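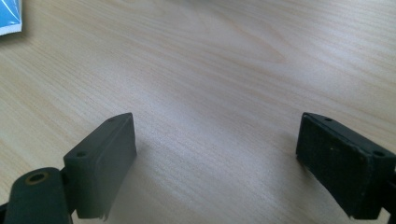

Protimbridge Community > Forms and Front End > Input handling

Thread: Voucher code field rejects pasted values on tablets

halden_k
We run a check-in form on Protimbridge for a conference center in Braltville. Guests type or paste a 20 character voucher code, the field validates on blur, and the submit button enables if the code passes. On desktop it works. On tablets, pasted codes fail with "Invalid format" maybe one time in five. Typed codes pass. Same code, same device, paste it again and it can pass.

Field settings:
type text
maxlength 20
pattern uppercase letters and digits only
validate on blur
autocapitalize not set

Has anyone seen this?

pvr
Trailing space. Some mobile keyboards append a space after a word inserted from the suggestion bar, and the clipboard suggestion counts as one. With maxlength 20 you won't see it on an exact paste since it gets truncated, but if the user copied a leading space from the email, the space takes position 1 and the last character of the code is dropped. Log the raw value before validation and check the first character.

halden_k
Logged it. You're right about the leading space in most of them. Two failures had no space at all and the length was 20. All characters look correct to me.

tessel
Look at the hyphen or the zero. Are the codes grouped when you email them? If the mail template prints them as four groups of five with a soft hyphen or a non-breaking space between groups, those come along on copy. Print the code points, don't look at the glyphs.

halden_k
Not grouped. Code points attached in the ticket. All plain ASCII, but one lowercase letter in each. The keyboard is lowercasing?

pvr
No. The keyboard doesn't alter clipboard contents. More likely the user pasted, noticed the truncated last character, and typed it by hand. autocapitalize is unset, so the default for a text field applies, which is sentence case. Anything after the first character comes out lowercase.

So it's one bug with two symptoms. Fix:

1. Remove maxlength.
2. Strip all whitespace on input.
3. Uppercase the value in the handler before validation.
4. Set autocapitalize to characters, autocorrect off, spellcheck false.
5. Check length after normalization.

Mirjam Bühler
I disagree with removing maxlength. On our forms at Mösli we had a field with no limit and people pasted the entire email into it. The handler ran a regex over the full body on every input event and older tablets froze. Set it to something generous. We use 400.

pvr
Then the regex was bad. Stripping whitespace from a few thousand characters costs nothing measurable.

Mirjam Bühler
The regex was the vendor's, from the Clalta widget. I couldn't change it. A limit costs nothing either.

tessel
A high limit does have one advantage over none: if the pasted text is long, you can search it for something shaped like a code and offer that. We do this. Anything over 20 after stripping goes through a match, and if there's exactly one hit we put it in the field. If there are two or more we leave the text alone and show the error.

But then you can't strip whitespace first, or the code runs into the words on either side. Match on the raw string with boundaries, then normalize the hit.

pvr
I would not do that. You're changing what the user entered to something they didn't enter. If the email contains an order reference with the same shape, you have filled in the wrong value with no error.

tessel
Hence "exactly one hit". And the field is visible. They can read it before submitting.

pvr
They won't. It's 20 characters on a tablet at a front desk. An email with an order reference and no voucher also gives exactly one hit.

tessel
In which case the server rejects it, same as any wrong code. Nothing is lost.

Mirjam Bühler
Depends on the lockout rule. If the server counts attempts, a silent wrong fill uses one of them.

halden_k
We do count attempts. Five, then it locks for the session. So I'll leave the matching out for now.

Next question. Debounce is at 2000 ms because someone before me set it that way. Validation on blur fires immediately but the debounced one can arrive later with the old value and flip the field back to invalid. Should I drop the debounce or the blur check?

pvr
Neither. Cancel the pending debounced call on blur. 2000 is too long in any case. Put it at 400.

rootwell
Or compare the value you validated with the current value when the result returns and discard it if they differ. Cancelling the timer doesn't help if the request is already out. We had a slow upstream with a 4000 ms timeout and results came back out of order all day.

pvr
Correct, if validation is remote. Is it?

halden_k
Format check is local, existence check is remote. So both, then. Cancel on blur and discard stale results.

Applied on staging:
maxlength 400
normalize on input
autocapitalize characters
debounce 400 ms
cancel on blur
stale check on remote result

No failures in the log yet. It goes live Sunday.

Mirjam Bühler
Check the cursor position too. Rewriting the value in the input handler moves the caret to the end on some browsers. If a guest corrects a character in the middle, the next one lands in the wrong place. Save the selection before you write the value and restore it after, minus whatever you stripped to the left of it.

halden_k
It does jump. Reproduced on the first try. Fixing that before Sunday.

rootwell
Only write the value back if it changed. That covers most of it.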